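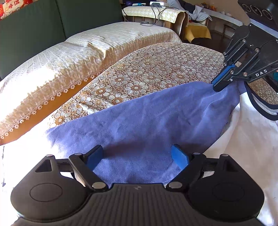

Misaki Maruyama: Were the pads compared at the same closing force? On terry the weave does half the gripping, and a difference in force of a few newtons would hide any difference between the two pad compounds.

The force was not regulated. The grippers are closed by the operator's fingers, and the spread between operators is part of what the comparison was meant to show. A follow-up on the bench, with a spring in place of the hand, is planned for November.

Gripper comparison on cloth: gallery

This page collects pictures from the Bristby trials of hand-held two-finger grippers. The trials concern soft goods only: towels, T-shirts and knitwear, handled on a bed by two grippers at once. Rigid objects are covered on the Ledora page and are not repeated. Two pad compounds were tried, a standard one and a softer one 2 mm thicker, on otherwise unchanged fingers. Each compound was given 100 grasps, split evenly between Genji Oshima and Itsuki Kuroda, and a grasp was scored as held if the cloth stayed between the pads until the operator chose to open them.

The towel at the head of the page is the easiest item in the set. One gripper has the corner raised and the other is open over the middle of the cloth. Both compounds held terry well, and the scores are too close to rank.

Cardigan

Knitwear was added at the request of Hatsue Iwasaki. The difficulty is at the tips: when the fingers approach at a shallow angle, the lower tip slides over the outer layer and the grasp takes less cloth than the operator expects. The softer compound was better, but only when the fold stood at least 8 mm high before closing. Below that height both compounds failed at a similar rate.

The view from the gripper-mounted camera was logged with every grasp. Automatic exposure was left on for all items. With a window on one side of the bed, the bright side clips before the dark cloth shows useful detail, and the fold between the jaws has to be judged from its outline. A fixed exposure would help on navy and hurt on white. The Eshun controller can switch between the two, but the switch was not enabled for these runs. 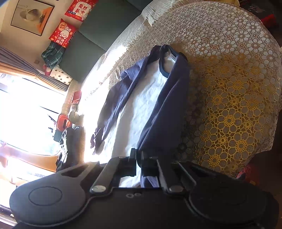

Navy cardigan, jaws closed on a fold at the lower end. Window light from the left.

T-shirt

Thin jersey is the item on which the two compounds differ most. The standard pad tends to collect cloth as it closes, so that a hem grasp ends up as a bunch. The bunch holds, but the hem position is then unknown and the fold that follows starts from a bad edge. The softer pad collects less and slips more. Kuroda preferred the first fault and Oshima the second; the scores do not settle it.

Cuffs were scored separately from hems. A cuff has a doubled edge and can be taken from the side with one finger under it, provided the gripper comes in low. Approaches from above were dropped from the protocol after the first set.
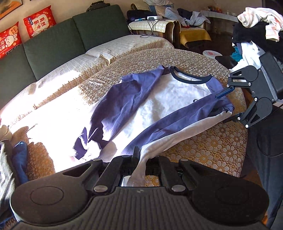 Raglan T-shirt with two grippers: hem between the jaws in the foreground, second gripper near the right cuff.

Score sheets and pad drawings are in the Sastovness folder, sorted by item. The drawings show the current mounting holes. Pads cut from the earlier drawings will not fit the fingers used in these trials.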